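Service Robotics, Handout 5
Chores outside the workcell: errands and deliveries
Set by Golnar Tabrizi, 2018-04-17

A chore counts as automated when no person has to stand by for it. Carrying a parcel between buildings splits into driving, door handling and handover. Only driving is treated today. On open paving the path is wide, but tile joints upset wheel odometry and a low kerb may fall below the laser plane.

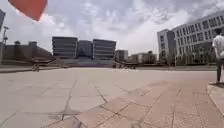 Can a mobile robot take over site deliveries now?
Driving on level ground, largely. Doors, steps and handover still need a person, so the chore as a whole fails the test.

Rater, the marking scheme used in the Whitlock coursework, scores each stage separately. Take the lowest stage score as the result. Do not average.
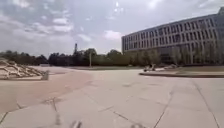 Fig. 2. Paved plaza with jointed slabs; raised edge at right.

Exercise: plan a 400 m route and list every point where the robot must stop and ask. Hand in to Hooman Ebrahimi.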